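Zorkine Facilities Desk
Ticket 364
Subject: Butcher-block worktable, sticky patches and raised grain
Category: Furniture / surfaces
Priority: Low
Opened: Monday, June 21, 2021
Status: Closed

Original request

The top of the wooden worktable in the Dobos room has gone tacky in places. Paper left on it overnight has to be peeled off, and a sheet of foam stuck to it hard enough to leave a gray film behind. There is also a rough area toward the middle where the grain has come up and catches on a cloth. We wiped it with the general purpose spray from the hall cabinet and it got worse.

The table is in use most days. Can someone tell us what to clean it with, and whether it needs to be sanded down?

Also, the bin of pliers keeps getting put back with oily tools in it, so if that is part of the problem we would like to know.

Reply 1, facilities desk

Please stop using the hall cabinet spray on this table for now. It is meant for laminate and painted metal. On an oiled top it softens the finish and leaves its own residue behind.

Some questions before we send anything over:

When was the top last oiled, and with what?
Are the tacky spots in one area or spread out?
Do you see dark rings or black marks where tools have been set down?
Can you send a picture of the table as it is now?

Reply 2, requester

The last oiling we have on record was in December. The log on the door says Faltach board oil, two coats. It does not say how long the second coat was left before it was wiped.

The tacky spots are spread out. I marked them with painter's tape and got 11, then took the tape off again. Most are the size of a coin. No dark rings that I can find. Picture attached.
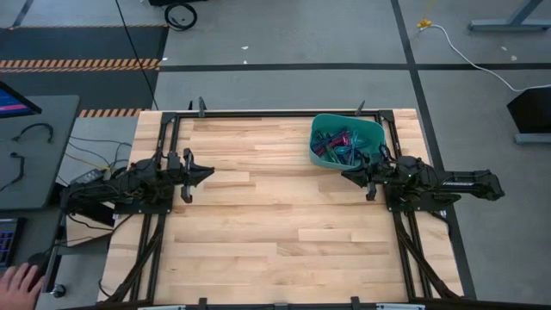
Attachment 1: Worktable top with the tool bin.

The rough area does not show up well at this distance. You can feel it with a fingertip but you have to get the light low to see it.

Reply 3, facilities desk

Thanks. The boards vary in color from pale to honey, which is normal for a top like this and is not staining. Please do not try to even it out.

From what you describe, the likely cause is oil left standing on the surface and never wiped back. It cures to a gummy skin. The spray then softened the skin. The raised grain is a separate thing and usually comes from water.

Try this first:

1. Lift the teal bin off and set it on cardboard somewhere else.
2. Wipe the whole top with a dry lint-free cloth.
3. Put a little mineral spirits on a second cloth and rub one tacky spot, going with the boards. Windows open, gloves on.
4. Wait an hour. If the spot is no longer tacky, do the others.
5. Leave the rough area alone until the rest is done.

Do not pour anything straight onto the wood. Lay used cloths out flat to dry outdoors. Do not ball them up in the trash.

About the bin: oil on the pliers will not make the top sticky unless it gets onto the wood, but wipe the tools down anyway. Empty the bin and check the bottom while you are at it, inside and out.

Reply 4, requester

Did steps 1 through 4. The test spot came up clean on the second pass, so I went on to the rest. All but 4 are gone. Those are better but still grab a little.

The bottom of the bin had a film of oil on the inside, none on the outside. Washed it with dish soap and dried it. The pliers are wiped and back in.

Reply 5, facilities desk

Good. For the spots that are left, use a white non-scratch pad with the mineral spirits and light pressure. Regular green pads are too coarse.

For the raised grain, use 320 grit by hand with a flat block. Go with the boards only. A few strokes, brush off the dust, feel it, repeat if needed. Keep a vacuum next to you so the dust does not travel. The top does not need a full sanding.

Then one thin coat of oil on the sanded area. Wait 20 minutes and wipe back until the cloth comes away dry. We have a can of Brustis oil here if yours has gone thick -- old oil with a skin on it should not be used.

Reply 6, requester

Our can did have a skin on it, so I picked up the Brustis. Pad took care of the last spots. Sanded and oiled the rough area and left it overnight. Paper no longer sticks. The oiled area is slightly darker than the boards next to it.

Reply 7, facilities desk

The darker color should settle some as it cures. Keep paper and foam off that area for a week. I have added the wipe-back time to the log sheet on the door.

Closing this one. Reopen if the tackiness comes back.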